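How do I get people of every age dancing at a wedding reception?

Asked in Receptions & Music

We're getting married in January and we're doing our own music, no DJ, just a laptop and the house speakers at the Deren. I have a playlist of 478 songs, which is obviously way too many for one evening, and I'm so excited about every single one of them that I can't cut it down! The guest list is 92 people. My side is mostly college friends who will dance to anything. My fiancé's side has a lot of aunts, uncles and grandparents who like oldies, waltzes and a bit of polka. Dancing starts at 8:30 and the venue wants the music off at midnight.

Do I split the night into blocks (oldies first, newer stuff later) or mix it all up? And how many songs do I really need? I also don't know what to do about requests. Thanks so much in advance, I love reading this board.

3 answers

Povilas Vasiliauskas
Best answer

Congratulations! I played weddings with a four-piece called Stinora for years and now I mostly help friends with their playlists, and this is my favorite problem in the world.

Mix it, but mix it in small sets. Three songs of one flavor, then move on. One oldie by itself doesn't give your aunts time to put down their coffee and walk over. Eight in a row and your college friends have all gone out to the patio and you have to win them back. Three is long enough for a group to get up and get going, and if the third song is one that everybody knows, the next group comes in on top of them and you've got both crowds out there together. It's a great feeling when that happens.

Lean older for the first hour. Grandparents tend to leave early and they should get their waltzes while they're still in the room. I'd open with something mid-tempo right after the parent dances, before people sit back down, and put the polka second or third. Trust me on the polka. I have seen a whole table of accountants get up for a polka.

As for how many, you have three and a half hours. Figure three and a half minutes a song and that's 60 songs, fewer once you count the cake and the bouquet. So make a main list of 60 and a backup list of maybe 20 more that someone can pull from if the floor goes quiet. The other songs can go to cocktail hour, dinner, the car ride and the rest of your married life.

Turn on crossfade, a few seconds is plenty. Turn off notifications. Download everything to the laptop so you aren't depending on the venue's wifi. And put ONE person in charge of the laptop, someone who likes watching a room and won't mind skipping a song you love when it isn't working.

For slow songs, one every half hour or so, and never two together.

mrs_munteanu_to_be
Answer

just play what YOU like, it's your day!! we had 95 guests and did all 90s pop and my grandma danced the entire time. she knew more of the words than me lol. also get a wireless mic for the toasts

Bernardo Fonseca
Answer

I agree with most of what Povilas wrote, and I want to add something on requests because that's where ours went so well. We put a line on the RSVP card that said "I promise to dance if you play ____." Almost everybody filled it in! My wife typed them all into a spreadsheet and we picked one from each table.
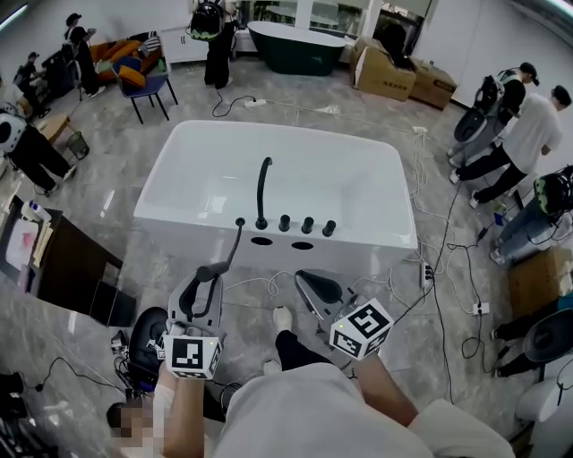

Then when a table's song came on, our friend at the laptop announced it ("this one's for table six, you promised") and the whole table got up, including my uncle, who had been telling people all week that his knee was bad. It gave the shy tables a turn and it took care of the people who would otherwise be leaning over the laptop all night.

If your cards are already out, put slips on the tables at dinner and have someone collect them before dessert. You'll have to search for songs on the spot that way, so you would need the wifi after all, or a phone with a good signal.

One more thing, do a sound check in the actual room. Our place had a Dristard system that sounded wonderful by the bar and very thin at the far end of the dance floor, and we only found out because we stopped by the afternoon before with a laptop and a cable. Bring your own cable too, and a spare.

For the last song, pick something everyone can sing with their arms around each other. Ours went on at 11:55 and I still get goosebumps when I hear it in the grocery store.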